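Own-brand cells and the claims on the packet
Module report, Saron Woldegiorgis and Güven Eren
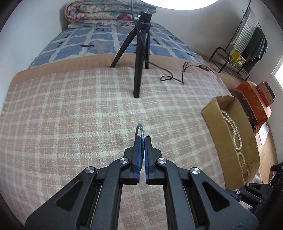 Wholesalers of household batteries like to print a capacity on the card, and we wanted to know how far a buyer should trust it. Our supplier, Fadura, sells AA rechargeables under the name Zikuma and rates them all the same. Shops treat them as small stock, to be hung by the till and forgotten. A box of pearl necklaces gets a closer look from most buyers than a carton of cells does, and yet the cells are the goods with a number on them that can be checked.

We bought 33 cells from one carton and ran each through 3 full cycles on the department's Drodlow charger. The mean on the last cycle was 665 mAh. The lowest cell gave 632. Fadura's sheet says "typical 800" – typical of what, it does not say. Grażyna Olszewski, who supervised, pointed out that the discharge current is missing from the sheet too, so the claim can't strictly be called false. We think that lets them off lightly.

Our own figures deserve some doubt. One carton is one carton, and the charger was last calibrated in February by a group before ours. Abrehet Fikre repeated two cells on a bench supply and got slightly higher readings, which we have left out of the mean.

We asked Yimer, the importer, for test records. They sent a price list.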